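4.3 Recording a demonstration by remote control

Read section 4.2 first. The glove must be paired and the arm in Follow mode before you begin.

1. Set the table to working height and lay the felt pad flat on it. Leave a white margin at the sides and front.

2. Put the plate and the item to be moved on the pad, with clear space between them. Change their positions a little for each new recording.

3. Open the Valcombe program, choose New Task and type a short name, such as "croissant to plate". Use the same name for every recording of that task.

4. Press Record. Wait for the tone before moving the glove.

5. Bring the hand in slowly with the fingers open. Stop when the thumb is beside the item and the upper fingers are clear of it.

CAUTION: Do not push the fingertips into the pad. If the force reading goes above 18 N, the arm stops and the recording is lost.

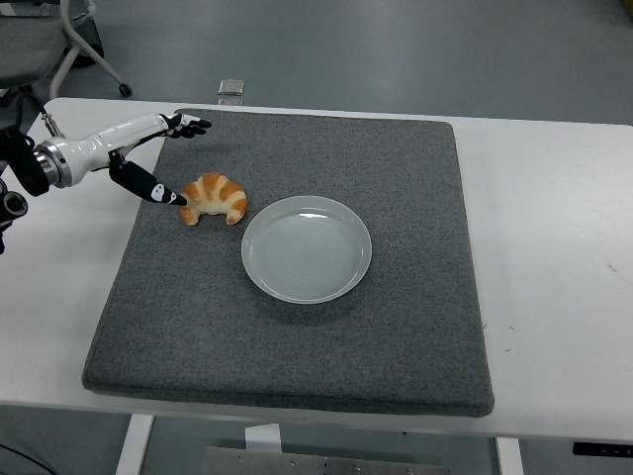 6. Close the fingers until they just hold the item. Soft foods crush easily, so keep Grip Limit on Low.

7. Lift, move over to the plate, lower and let go. Draw the hand back before you press Stop.

8. Choose Keep or Discard. Discard any recording in which the item was dropped.

Note: A task needs 200 kept recordings before Train becomes available. The count is shown beside the task name.

For error 198, see section 7.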